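Opening bottles by robot at the Givonside returns plant

Washington Barbosa has worked at the Givonside drinks returns plant in Zirkovdale for 29 months. Until this spring his job was to take the caps off unsold bottles by hand so the contents could be drained.

"A full shift was 2785 caps," he said. "Your wrist knew about it at night."

A pair of robot arms now does a share of that work, with tea bottles first.
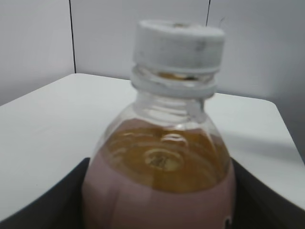
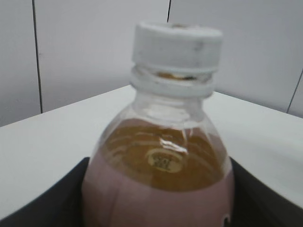
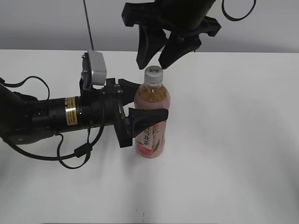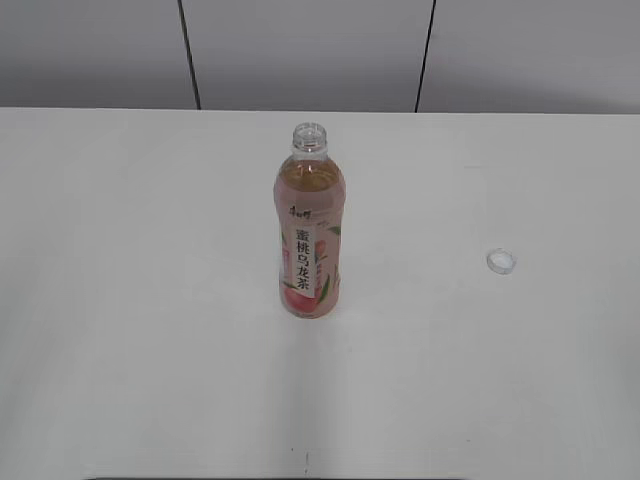
Peach oolong tea at the arms' table in Zirkovdale. In the last picture the cap is off and lying on the table.

What changed on the floor

Hacer Oral, the shift lead, said no jobs were cut when the arms arrived in May. Two people moved to sorting, and Barbosa was trained to run the new table.

He said the arms are slower than he is. On their first full shift they finished 371 bottles, and he had to step in on 131 of them.

"Mostly it's the grip," he said. "Soft plastic gives when you squeeze it. I knew that with my hands, but I'd never had to explain it to anyone."

Oral said that kind of knowledge is now part of his job, and that his pay grade went up one step in return. Not everyone is satisfied. Müzeyyen Türkmen, who still opens bottles by hand at the next station, said she wants the same training and has not been given a date.

"I don't mind the machine," Türkmen said. "I want to know where I'll be next year."

Oral said a second round of training is planned but has not been approved.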